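Two weeks with the Rellska gripper kit

I've wanted a decent two-arm gripper kit for a couple of years, and every time I priced one out I closed the tab and went back to printing my own fingers. Then Rellska put out a hobby-level set in October, and I caved. It came in a flat box with 31 printed parts and a bag of bolts, and I had it together in one long, happy evening.

The good stuff first. The black plastic fingers are stiff, wedge-shaped and easy to swap. The controller software, called Avitz, opened right up on my old laptop, and recording a move is as simple as pushing the arm where you want it and tapping a key. I grinned like a kid the first time it played one back!

So of course I went straight to laundry, the hardest thing I could think of. Knits are awful for robots. They stretch, they bunch, and they never hang the same way twice.

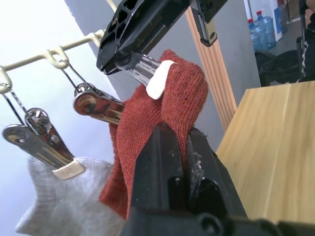 Posted by the Clavville Tinkerer
Sunday, January 21, 2018

Having both grippers on the glove at once is what sold me. One finger on the upper gripper ends in a white rubbery pad, and I like that pad a lot — it's soft enough for a ribbed knit and it still has some bite. The black fingers down below just squeeze. They do pick up lint, so keep a brush handy.

Clothespins are harder. Over 17 tries at taking a glove off the rack I got six clean ones, mostly after I slowed everything down. The manual is thin on this, but a free add-on called Phùng has a nice slow-pull setting, and I'd load it on day one.

Gripes: the cables are short, and the bolt bag has no labels. At 600 dollars I'd buy it again. Socks are next.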